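**Week 6 handout: comparing grippers without fooling yourself**

Read before Monday's lab. Bring your own numbers from Week 5, even if you don't like them.

## 1. What a comparison claims

"Gripper A is better than gripper B" is a short sentence with a lot missing. Better at what, on which objects, with whose tuning, starting from where? Most of the comparisons you will meet at work answer one of these and stay quiet on the rest.

Take the two grippers we have been using. The Prendergast is a parallel-jaw unit with stiff fingers. The Madar has soft pads and closes more slowly. In last term's reports the Madar won nearly every time, and nearly every report had picked the objects after trying the Madar on them. I would not buy a gripper on that evidence.

## 2. The Week 5 numbers

We ran 212 grasps in simulation with each gripper and scored a grasp as good if the object was still held after the lift. The Madar came out 11 grasps ahead.

Before you write that down as a win, ask:

- Were the start poses the same for both? (They were, but check the log yourself.)
- Was the friction setting measured or guessed? Ours was guessed.
- Did the controller get the same tuning time on each gripper? It did not. The Pradora controller ships with default gains, and we changed them for the Madar only.

The third point is enough to sink the result. A gap of 11 is small, and uneven tuning could easily cover it.

## 3. Camera views

People like to add cameras. The Cakero scene file lets you place as many as you want, and students tend to place all of them and then train on whatever comes out. Try one at a time first.

The overhead view is the usual default. It gives a clear look at the table and a poor sense of height. It also depends on lighting more than people expect - a renderer will happily give you shadows that your real bench never will.
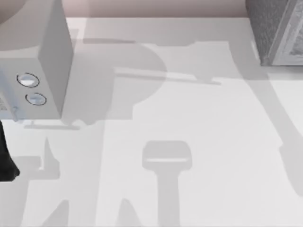 *Notes by the course instructor, Robot Manipulation Lab*

Look at how little of the overhead render tells you about the arms directly. Two are working over the table and neither body is in view. What you get is shadow, including a T-shaped one low in the center that matches a gripper seen from above, with a pale slit for the gap between the fingers.

A policy trained on views like this may learn to read the shadows. Is that bad? Maybe not, as long as the light never moves. Move it and run the test again. If the score drops, you were measuring the lamp along with the gripper.

Also think about what one still can't settle. You can't read finger height off a shadow unless you know where the light is, and you can't tell from it whether a grasp held.

## 4. For the lab

1. Rerun the Week 5 comparison with default gains on both grippers. Use seed 837.
2. Repeat with the light moved to the other side of the table. Change nothing else.
3. Report all four scores in one table, failures included.
4. Write one paragraph on what your table does **not** show.

One team last term reported 71 percent success and left out the runs where the simulator crashed. Crashed runs go in the table, marked as crashed.

Vendor figures may be quoted but don't count as results. The same goes for demo videos.

Reports are due at the start of the next lab, two pages at most, plots included.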